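Why I Stopped Recommending Daily Ritual to Beginners

For a long time I gave every newcomer the same advice: pick a banishing ritual, do it morning and night, write it down. I got that advice myself when I started, and I passed it on for years. I no longer do, and I want to set out my reasons, as a few people in our reading group have asked.

The trouble is in the diaries. Members of our group at Liepiņa may show theirs to an older member if they wish, and I have read a good many. The ones kept by people on a twice-daily schedule tend to go the same way. The first week is full of detail. By the third the entries say "did it, fine" or "did it, tired." By the end of the month there is a gap, then an apology, then a fresh start with a new notebook. Cornel Barbu let me quote one of his: "Ritual, 2 minutes. Thinking about the car." He had done it for 30 days without missing one, and he told me he had learned nothing from it except how to get it over with.

I don't blame Cornel. He was doing what he was told. The text he was working from runs to 900 pages, and the teacher he followed online said a missed day undoes the work of the week. I have never found a good source for that claim. It seems to come from the way people talk about exercise.

What I suggest now is three sessions a week, on days the person picks, with enough time to sit before and after. The sitting matters more than people expect. Rasa Kalniņš, who disagrees with me on nearly everything, says this is too soft and that habit has to come before meaning. She may be right for some students. Her own practice has been daily since she was a teenager, and it is plainly alive. But she had a teacher in the next street who watched her do it and corrected her. Most beginners today have a PDF and a bedroom door that doesn't lock.
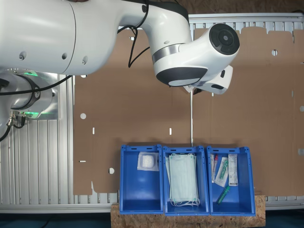

Should a beginner keep a diary if they only practice three times a week?

I would keep one, and write in it only on the days you practice. A short entry made right after the session is worth more than a long one made up the next evening.

There is also the matter of what gets left out. The diary format most of us inherited has a line for the time, the weather and the result. It has no line for doubt. Aurora Peixoto added one to hers last August and it became the longest part of each entry. I have read it with her permission and it is the most useful magical record I have seen from a first-year student.

I'm not against daily work. People who have been at this for some years often drift into it without being told to - that has been my own case. My complaint is with handing it out as the entry fee. A person who quits after a month of rushed ritual usually decides that they were no good at it, and they rarely come back to ask whether the schedule was the problem.

Rasa has promised to write a reply, and I will post it in full when she sends it.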